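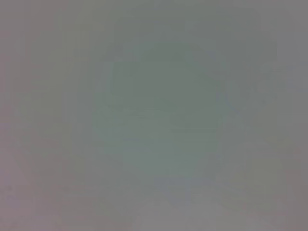

Pre-Purchase Inspection Checklist: Wrist Camera and Gripper Package, Turklow Site
Requests under the coming equipment budget must be accompanied by this checklist, completed in full. The package under review is the Torkivo gripper with wrist camera, quoted by Drornside. Inspectors shall judge the camera at working distance as well as across the cell. At very close range a view may hold little more than a soft greenish-gray patch between warmer gray sides, with no edge or lettering to read, and such a view cannot be accepted as proof of part position. The budget line for optics should be settled with this in mind.

Section A. Camera and lens
A1. Closest working distance stated in writing by supplier: No.
Comment: Drornside has been asked to supply the figure before Friday.
A2. Sharp view of a printed label at pick height: Not yet tested.
A3. Spare lens cover included in quote: Yes, 2.
A4. Cell lighting included in quote: No.
Comment: Enter as a separate line. An allowance of $200 is proposed.

Section B. Safety
B1. Emergency stop within reach of the operator: Yes.
B2. Guarding suited to the new reach of the arm: Open.
Comment: The gripper adds length at the wrist. The existing guard drawing must be revised and approved before an order is placed.
B3. Grip held on loss of air or power: Supplier states yes. Witness test required at delivery.
B4. Cable routing clear of pinch points: Open. Check again after mounting.

Section C. Cost
C1. Quoted price, package only: $2,052.
C2. Installation and operator training: $1,000, payable to Tshabalala on completion.
C3. Yearly service: Not quoted.
Comment: The request will be returned if this line is blank — a zero must be written as a zero.

Status: Hold. Items A1, A2, B2 and C3 remain to be closed. B3 and B4 may be carried forward to the delivery inspection.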